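Laundry, week five (and I finally have a number to brag about)

So I promised a post about the wrist camera stuff back in June and then vanished. Sorry! We were busy, and then the hand needed a new finger tendon, and then I was just tired. But the Gulyás results are in and I'm pretty excited, so let's go.

Quick catch-up for anyone new. Gulyás is what Zsófia Kozma named our training recipe, because you throw in whatever you have and let it simmer. The old recipe learned from one camera up high, looking down at everything. The new one also gets the cameras at the wrists, and during training we randomly blank out one view at a time so the policy can't lean on any single one.
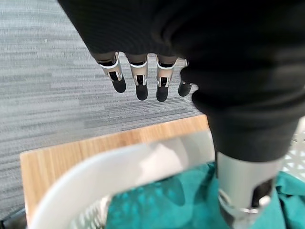 That blanking trick was Réka Kiss's idea and I was against it. I figured we'd be throwing away good data. Well, on the full laundry task the old recipe finished 2 trials out of 19, and with blanking we finished 6. I know, I know, six out of nineteen is not going to fold anybody's weekend away. But it's three times what we had, with the same demonstrations and the same training time. (And yes, it's 19 because trial 20 ended when a breaker tripped. I'm leaving it out.)

The grabbing is where most of the gain came from, and grabbing the basket is harder than you'd think. From the head view the fingers cover up the very spot they're reaching for, so the old policy would guess and close on nothing. Up at the wrist you get a totally different deal. The handle slot is a long dark oval with a smooth white border, and it stands out even with all that lattice around it.
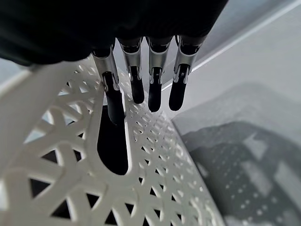

Orsolya Juhász went through our failed grasps on Saturday and sorted them by what went wrong, which I would not have had the patience for. Her favorite category is "confused by holes." All those little triangles and diamonds look like places to stick a finger, and then there's the shadow, which throws the same pattern onto the floor in rows of pale dots. We tried adding fake shadows to the training images and it helped a bit, though I wouldn't bet my lunch on it yet.

Depth is the other headache. The policy is fine at left and right and much shakier at "how far down is the floor," and a hand that stops too high or pushes too low ruins the next step either way.

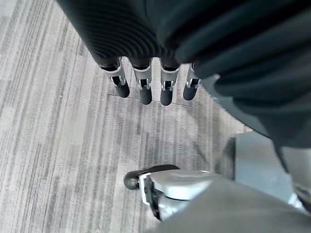

Zsófia Szilágyi thinks we should give up on learning it and bolt on a proper distance sensor. I'd like to squeeze the pictures a little more first. There are cues in there if the network would use them: the stripes in the carpet, the seam between two tiles just past the fingertips, those soft shadows right under the hand. Whether it picks up on any of that, I can't say. We'll run a test with the floor texture scrambled and see if the depth errors get worse.

Next up is the part where clothes go into the drum. Right now that's almost all of our remaining failures, and I have a theory that the policy loses track of which step it's on.
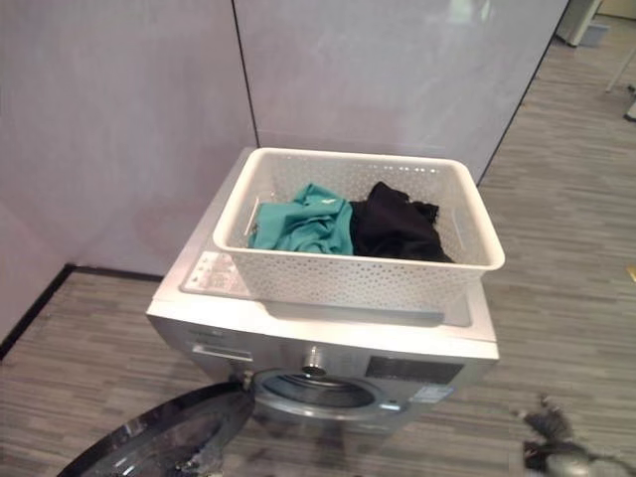

Ginette Bouvier is adding a tiny memory to the model, just a short summary of the last 5 seconds, so it has some idea of what it did before. She says two weeks. I say four. If it works I'll post the full table, plus the training settings a couple of you asked for in the comments.

Oh, and whoever emailed about running Gulyás on a two-finger gripper: please try it and tell me! I'd love to know.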